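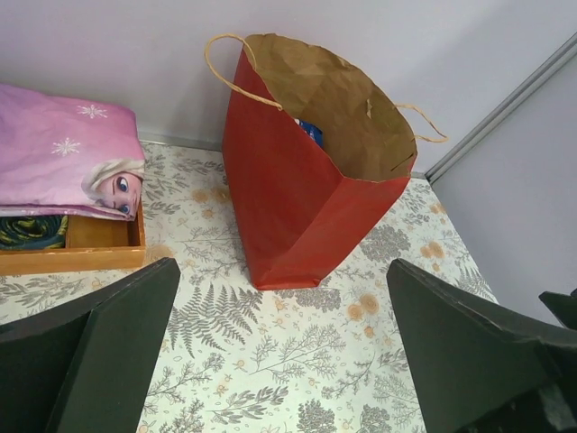

Wrist camera view, Pludden W2 kit. Paper bag task on patterned cloth.

Pludden W2 Wrist Camera and Finger Kit for Student Arms

Product code: PL-W2-194
Supplied by: Domitz Classroom Equipment
Status: in stock
Page last revised: 28 August 2023

Overview

The Pludden W2 is a bolt-on kit for small tabletop robot arms used in school clubs, first-year courses and team competitions. It combines a two-finger gripper, a fixed wrist camera and the cable set needed to connect both to a classroom controller. The camera is mounted behind the gripper and looks forward between the fingers, so both fingertips stay in view during an approach. Students can judge alignment from the picture alone, without a second camera on the bench.

The kit replaces the older W1, which had a side-mounted camera and showed one finger only. W1 brackets do not fit the W2 body.

Intended use

The W2 was specified for the household handling class of the Hiltatetti student competition and meets the size and mass limits in the current rule book. Tasks in that class use ordinary soft and light goods: paper bags, folded blankets, cloth, open trays. Typical exercises are listed below.

Grasping a twisted paper handle and lifting the bag
Closing on the rim of an open bag without crushing it
Moving a folded blanket off a tray
Placing a small item in a chosen tray compartment
Locating an item inside a bag from the wrist view

The kit is also suitable for general lab work with loads within the stated limit. It is not suitable for food, liquids or powered tools.

Specifications

Gripper type: two-finger, parallel, electric
Finger color: dark green
Fingertip shape: beveled, flat inner face
Maximum rated load: 700 g
Maximum opening: 194 mm
Closing force: adjustable, 11 steps
Camera: fixed focus, color, USB
Camera position: wrist, centered
Supply: 12 V DC, from arm controller or separate adapter
Cable length: 2 m
Wrist flange: Bondarchuk B pattern, four screws
Storage temperature: 5 to 49 °C

Fitting

Switch off the arm and disconnect the supply. Remove the existing tool and clean the flange. Set the W2 on the locating pin with the camera cable facing the elbow, then tighten the four screws in a cross pattern. Run the cables through both clips on the forearm and leave a loop at the wrist large enough for full rotation. Check the loop by turning the wrist by hand through its whole range before applying power.

Fingers are held by two screws each and can be changed without removing the gripper body. Left and right fingers are different parts. After any finger change, run the zero routine in the controller menu.

Camera setup

The camera is focused at the factory and has no user adjustment. Exposure is automatic by default. For team practice, lock the exposure once the bench lighting is set; otherwise brightness will shift as the arm moves over light and dark objects. Even overhead light gives the most stable picture. Direct lamps near the bench cause glare on varnished trays and metal trim.

Patterned tablecloths are permitted in the Hiltatetti class, and teams should practice on them. Color thresholds tuned on a plain bench often fail over printed flowers or leaves. The controller software saves one profile per surface.

Notes on closing force

Steps 1 to 3 are for paper rims and thin card. Steps 4 to 7 are for cloth and blankets. Higher steps are for rigid parts. A crumpled bag gives less warning than a new one before it folds, so start at step 1 and increase by single steps. Twisted paper handles can be gripped at step 5.

In the box

Gripper body with wrist camera
One left finger and one right finger
USB cable and power cable
Four flange screws and hex key
Two forearm cable clips
Printed fitting sheet

Spare parts

PL-W2-11 Finger pair, dark green
PL-W2-49 Camera cable, 2 m
PL-W2-52 Flange screw set

Chips in the outer edge of a finger do not affect grip and are not a reason for replacement. Replace the finger if the inner face is chipped or the mounting holes are worn.

Ordering

Schools and clubs may order on account. Kits for the December round of the competition ship with the current firmware and need no update before inspection. Teams using an arm with a flange other than Bondarchuk B should order adapter plate PL-AD-2 separately.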